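Cindura Snack Mashups – readme

List of odd food combos from menus, fair stands, gas station counters and diners. One row per item. 381 rows right now, 58 of them savory donuts or donut-shaped things. More coming when I get to it.

What's in the folder

cindura_main.csv – the whole list
cindura_places.csv – where each one was sold
notes.txt – leftovers, mostly typos I still have to fix

Columns in main

item – name as printed on the menu, caps and all
base – what it's built on (donut, waffle, pizza, taco, bun)
twist – the weird part
sweet_savory – S, V or B for both
price – dollars, blank if the menu had none
place_id – matches the places file
tried – Y if I ate it
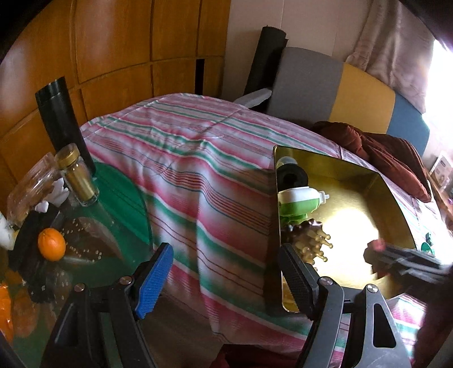
Price is what the menu said, no tax. Combo meals are split out where I could, otherwise the price is for the whole combo and there's a C in front of it. Strip the C before you do any math. Yes I know, should be its own column.

Places are mostly Prarkthorpe and the towns right by it. Wavon Diner has way too many rows – they change the waffle board every month and I go there alot. Don't read anything into it. Tran Bakery rows are all from December so it's heavy on the holiday stuff, ham and cranberry kolaches etc.

Known problems

- 2 rows have no base. Couldn't tell what it was. Fried, anyway.
- "mac and cheese" and "mac & cheese" both in there, not merged
- corn dogs count as savory even the maple one, argue with me later
- tried column is blank for old rows, blank does not mean N

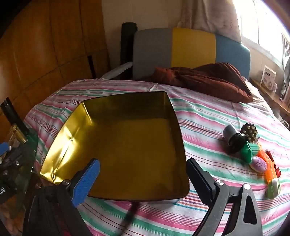
Version 2 drops the milkshakes. Too many, and half were just a shake with a cookie stuck on top. If you want them back use the version 1 file, same columns minus tried.

Use

Free for whatever, blog posts, trivia night, class project. Say it came from Cindura. Don't use it for allergy info, there is none, I never wrote down ingredeints.

Adding rows – send them in the same column order, plain csv, no merged cells please. Menu wording only, no reviews.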